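Otov Scrap Room › Who We Are › About Us

January — by Damian Berchtold

Hi, and thanks for clicking on the page that everybody skips! I'm Damian, I run the Otov Scrap Room together with Chiyo Kudo, and if you've ever wondered what happens to a candy wrapper after you've peeled the candy out of it, well, at our place it gets flattened, sorted and turned into something that hangs on a wall.

We teach people to make things out of packaging. Collage mostly, some weaving, and in the winter a lot of paper lanterns. We have classes for kids from 8 and up, an evening class for grown-ups, and an open table in the mornings where you can just come in and cut things up with us for a while. The room is on Steiner Street, up one flight, in what used to be the fitting room of a tailor's shop (the big mirror is still here and we've never managed to get it off the wall).

Chiyo and I met in a bookbinding class that I was terrible at. She was saving the foil liners from tea packets in a shoebox under her desk, I was saving bread bags, and by the end of that spring we had filled most of her hallway. Her landlord at the time was not a fan. Our first real class was in her kitchen with six people and two pairs of scissors, and one of those six was Gion Danzer, who now teaches the weaving and has much better scissors than either of us.

So what do we use? Pretty much whatever was wrapped around something else. Gold and silver wrappers are the favorite, they catch the light from any direction and the creases are half the fun. Thin see-through bags, blue ones especially, are great for skies and water. Brown paper is our workhorse. We tear it far more often than we cut it, a torn edge takes glue so nicely and looks softer in a collage. Bottle and jar caps go in their own drawer, and the ones with rings on the inside make lovely prints if you press them in paint, so please don't throw those out!

Everything gets sorted before it gets used, and we do the sorting with our students. I know that sounds like a chore, but ask anybody in the Tuesday-night crowd — sorry, we moved that one, ask anybody in the evening class — and they'll tell you it's the part where the ideas show up. You pick one thing off the table, look at it, decide what it is. Foil in the flat box. Clear film in the tall basket. Paper gets smoothed out by hand and goes under the heavy board overnight. Anything with food still on it gets washed or goes in the trash, no debate. We don't rush it. A crumpled wrapper will tear if you yank it open from a corner, so we have people hold it gently in the middle first and work the folds loose toward the ends.

Most of this happens at the long pale table with the hearts printed on it and "Heartbent" in big dark letters down one side. People ask about it all the time. It came with a secondhand lot we bought from a café called Bela when they redid their seating, and Severin Gisler carried it up our stairs with me on a very hot afternoon, which is still the nicest thing anyone has done for this company. It has picked up its share of yellowish stains. Gion wants to sand them out, Chiyo wants to leave them alone, and I stay out of it. The rounded corners are wonderful when you have a room full of eight-year-olds, I will say that.

We're a small outfit. Chiyo plans the classes and does the ordering of glue and board. Gion weaves, and Florian Plattner looks after the kids' sessions and has a gift for getting a shy nine-year-old to talk about cardboard. I do the bookings, the sweeping and this website. Last year we had 263 people through the door for at least one class, and 37 of them come regularly enough to have their own labeled box on the shelf. We also put on a show in the stairwell with 116 pieces in it, all made here, and the neighbors at Sonard downstairs were kind enough to leave their lights on late so people could find the entrance.

If you'd like to bring us things, yes please! Drop-off is in the mornings until noon. What we like best is wrappers, thin bags, caps, brown paper and ribbon. What we can't take is glass, anything sharp, or foam. You don't need to sort it first or make it neat. I've had people apologize to me for a wrinkled bag, and really, the wrinkles are welcome.

And if you'd like to come to a class, you don't need to know how to draw. I can't draw either. Write to us through the contact page, tell us if you'd like mornings or evenings, and we'll find you a chair. Wear something that can take a bit of glue. First-timers usually start with a handful of odds and ends straight from the table, whatever happens to be out, and take it from there. 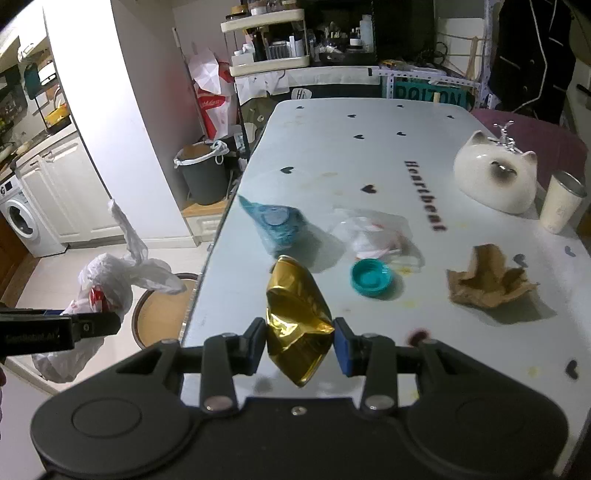 Bring an apron if you have one, there are spares on the hook by the mirror, and ring the top bell when you get here — the bottom one is Sonard's.

Get our class dates by email. Enter your address to join the Otov newsletter. You can unsubscribe at any time.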